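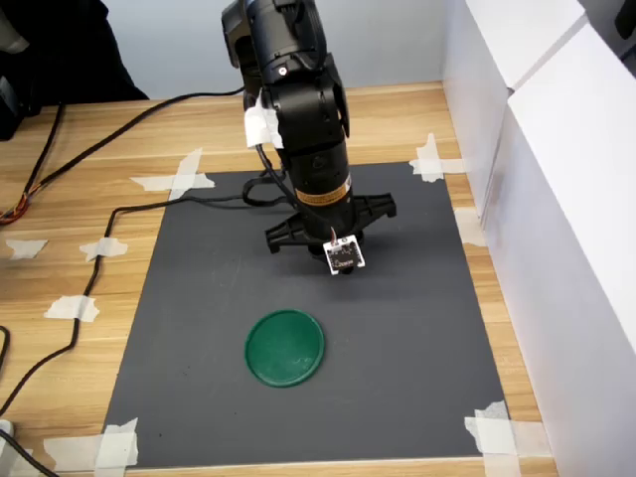
Puvura Community Help
Workbenches and surfaces > Mats, tapes and adhesives

Mat creeping on hardwax-oiled timber top, and which tape to use for a cable at the corner

Asked 13 Jan 2022
Tags: mat, timber, adhesive residue, cable routing

I have a dark grey square mat, 600 mm a side, on a light-coloured timber tabletop. The top was finished in December with two coats of Festell hardwax oil, matt. Cure time on the tin is 14 days and it had longer than that before anything went on it.

Two problems.

First, the mat creeps. Over a few days of normal use it moves towards the front of the table and rotates slightly clockwise. The underside is smooth. I line things up against the mat edges, so any movement means measuring again.

Second, a thin black cable runs left across the upper part of the mat, goes under tape at the upper left corner and then turns down over the wood. The tape is doing two jobs (cable and mat corner) and I don't think it does either one well. When I lifted an earlier piece on the bare timber it left a tacky film and a dull patch in the finish. I have not tried solvent on it.

What I would like to know:

Is there a tape that will hold a mat corner on hardwax oil and come off clean after several months?
Should the cable be fixed separately from the mat?
What removes the film without stripping the oil?

I would prefer not to screw or drill anything into the top.

3 answers

Answer 1 (accepted)

Separate the two jobs. A cable taped over a mat corner will lift that corner every time the cable is tugged, and the lifted corner is where the creep starts.

Mat: don't tape the edges. Clean the underside with warm water and a drop of dish detergent, rinse, dry fully. Wipe the timber with a barely damp cloth and leave it an hour. Then put a sheet of open-weave non-slip underlay between the two, cut 10 mm short of the mat on every side so it doesn't show or catch. Use the silicone or natural rubber type. Avoid soft PVC. The plasticiser migrates into oil finishes and you will end up with a grid pattern printed on the table.

Cable: bring it off the mat by the shortest path and fix it on the underside of the tabletop with a screwless clamp or a clip on the table frame. If it has to be taped on top, use cloth gaffer with a low-residue adhesive, laid along the cable and not across it, with both edges pressed down on the same surface. Half on mat and half on timber will peel at the step. Leave a small slack loop before the first fixing point so a pull goes into the loop.

Residue: white spirit on a cotton rag, light pressure, turn the rag often. Test under the table first. It will take some of the wax with it, so expect to re-oil the spot. Scuff with a 1,000 grit pad along the grain, wipe on a very thin coat, buff off after 15 minutes. Keep the mat off it until it has cured again. Lay the used rags flat outdoors to dry before binning them, they can self-heat if bunched up.

Comment from the asker: Underlay is in and the mat has stayed put for a week. White spirit worked on the film. The dull patch is smaller but still visible at a low angle.

Comment: A second thin coat usually evens that out.

Answer 2

I use Terneck double-sided tape, the thin one, four short strips under the mat. Holds fine. Mine is on laminate though, so no idea about oil.

Comment: On oil it will hold for a while and then either let go or take the finish with it. Not recommended for anything left down over summer.

Answer 3

Agree with the underlay. Two additions.

Mark the mat position. Low-tack masking tape on the timber at two opposite corners is enough, replaced every couple of weeks so the adhesive doesn't set. You can then see creep of a millimetre or two before it matters.

Check the table is level. Mine fell around 3 mm front to back and the mat always walked the same way - packing the front legs fixed most of it. Also, timber under a mat will stay paler or darker than the rest depending on the species and the light. Cifuentes, who sold me the top, suggest lifting the mat for a day each month. I do it when I remember.

If you still need weight on it, a flat steel bar 340 mm long on the back edge works, with felt glued to the bottom.

Was this page helpful? Yes / No
Related: Removing cloth tape adhesive from oiled oak
Related: Cable clips that hold without screws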